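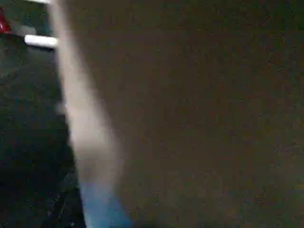
Wrist camera view, arm in motion

Wrist camera pictures too blurred for our club project
Posted by viltano_club, February 2026

Hello everybody. I am a student in a school robotics club and our team has an arm with a small camera near the gripper. The project is to sort small parts into 2 trays. When the arm moves, the pictures come out like the one I attached: everything is smeared and full of colored dots. The big brown-gray area is so soft that our program finds no edge in it. We must show the project in 9 weeks. Do we need a better camera, or can we repair this in the software?

Harisano
Please do not buy anything yet. I see two problems in your picture. The pale shape is smeared, so the exposure time is too long for the speed of the arm. The speckles are noise, and they usually come from high gain in a dim room. Turn off automatic exposure, choose a short time, and put a lamp beside the table. Then let the arm stop before each picture. In our class we wait 12 frames after the stop and keep only the last one. The brown surface is also very close to the lens, I think, so check the focus distance too. Sharpening in software will not bring back what is lost.

preltomar
same problem last August, a lamp helped a lot

Mutiso
I agree with the first answer. One addition: if you must take pictures during motion, move the arm slower only near the trays. It costs you little time.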